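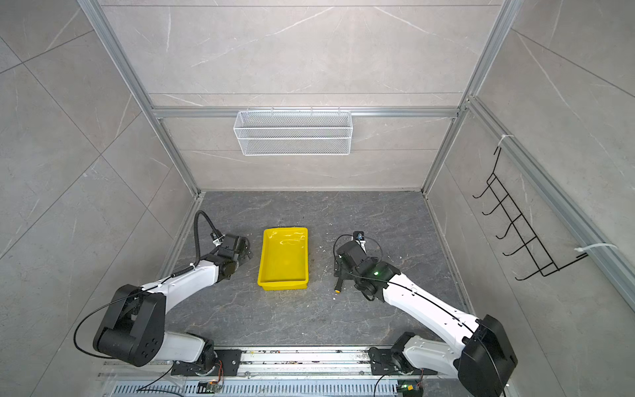 Planning and Paying for a Two-Arm Cell
Course notes, Session 2: the equipment budget
Last updated: May
Reading time: 2 min

Last session we picked the job. Tonight we spend the money, and I love this part, because a budget is where you find out what you really want to build!

Start with the arms, but don't stop there. Almost every first draft I read has two arms, two grippers, a total, and a big smile. Then somebody asks what the arms are bolted to. Your list needs a rail or a base plate, framing, wall and floor surfaces, cabling, controller boards, a camera if the job calls for one, and a tray or fixture for the parts. Aluminum extrusion is wonderful stuff for framing (you can move a beam in ten minutes when you change your mind, and you will), but add up the brackets and bolts before you call it cheap.

Put each item under one of these headings:

Buy once: arms, rail, frame, power supplies
Buy and replace: finger tips, cables, trays, zip ties
Borrow or reuse: baskets, racks, hand tools, monitors
Time: assembly, wiring, calibration, cleaning

The second heading is the one people leave blank. Fingers wear. Cables flex thousands of times and then one morning the wrist drops out. In the Dirkstead plan, which Judit Somogyi has kindly let us pick apart, the structure and surfaces came to $2262 and the first year of replaceable parts to $437. Her original draft had nothing at all for replaceables. Have a look at your own draft and see what you wrote there.

Spares. Order a spare gripper cable for each arm on the same purchase order as the arm. Shipping on a single cable later is painful, and a two-arm cell with one arm down is mostly a very nice shelf.

Lead times. Write them beside the price, in days, from the quote itself. Wavico, our practice supplier for the homework, quotes 25 days on the rail. Everything that mounts to the rail waits for it, so it goes out first even if it isn't the most expensive line. You can tile walls and cut framing in the meantime.

Room to reach. Sketch the cell from above before ordering any framing. Draw both arms stretched toward the middle, then draw the tray, then the cable loops at the wrists. Cable loops take up more room than you think! Santosh Mittal's group redrew theirs three times and saved themselves a whole second order of extrusion.

Homework: bring a one-page budget for the Eltcombe job with all four headings filled in and a lead time on every purchased line. Swap with a partner and each cross out one thing the other can do without. Madhu Pal has the blank sheets if you lost yours.

Next session: comparing quotes, and what to ask before you sign.

Questions about these notes: Unai Iglesias, course desk | © Sengar Evening Courses | Back to top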